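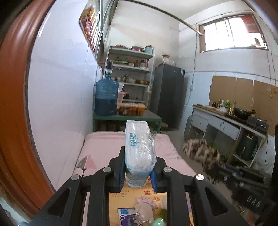 Figure 3. One of the single-room homes in the study, with the bed in front and the kitchen shelving along the back. A package of white tissue or wipes is held over the bed, and a plush toy lies among the small things below it.

4.2 The bed as a working surface

When we began visiting homes in Lunddale in February, we expected to spend most of our time in the kitchens. Our questions, after all, were about storage: where people keep the things they use every day, how far they have to reach for them, and what happens when there is simply no more shelf to be had. It took us a few visits (more than a few, if I am to be fair to my patient coauthors) to understand that in the smallest homes the kitchen question and the bedroom question were really the same question, and that the piece of furniture we ought to have been looking at all along was the bed.

Of the 154 households that took part, the ones living in a single room told us again and again that the bed was where they sorted, folded, wrapped, unpacked and put together whatever needed doing that day. A table, where there was one, tended to fill up early and stay full. The home in Figure 3 follows this pattern quite closely. Its green table stands just past the end of the bed, and the tiered shelving at the back is crowded with bowls, bottles, jars and pots, so the broad pink surface of the bed is the natural place to set down a box and go through what is in it.

Živković, who carried out the Lunddale interviews and kept our item diary, proposed the term "soft counter" for this use of the bed, and we have kept it through the rest of the paper. Krešimir Živković's diary has 2,000 entries in all, each one a single object being moved from one resting place to another. In 810 of them the object passed over the bed at some point on its way. We were surprised by how ordinary these objects were: packets of tissues, toys, boxed goods, clean clothes, a bag of onions waiting for a pot.

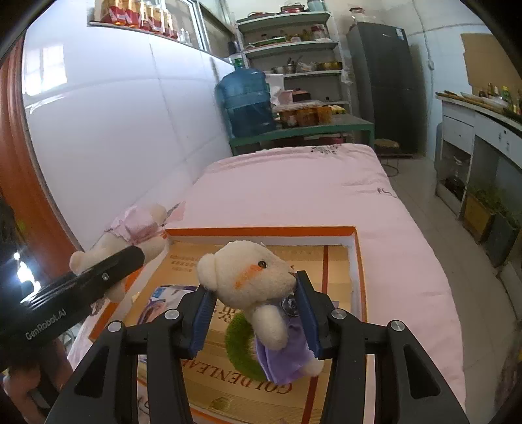 Toys deserve a few words of their own, for they behaved differently from nearly everything else in the diary. Food and cookware had homes to go back to, even if the home was only the end of a crowded tier, and people could usually name it without looking up. Plush animals rarely had one. They were put in a box, taken out again, laid on the quilt, moved to the pillow at night and moved off it in the morning, and the people we spoke with were quite content with this and a little amused that we should ask. Toys made up 422 of the entries, a far larger share than we had planned for, and we had to add a second page to the coding sheet to hold them.

We also want to say something about nearness. Earlier work on compact housing, including our own pilot in Prurcombe, treated a short distance between bed and kitchen as a shortcoming to be fixed with a screen or a curtain. Several Lunddale residents saw it the other way around. With only a strip of floor to cross, they could keep an eye on the stove while packing, and they were in no hurry to have a partition put in. We return to this in Section 5, where we compare the single-room homes with the two-room apartments on the Nallen side of the river.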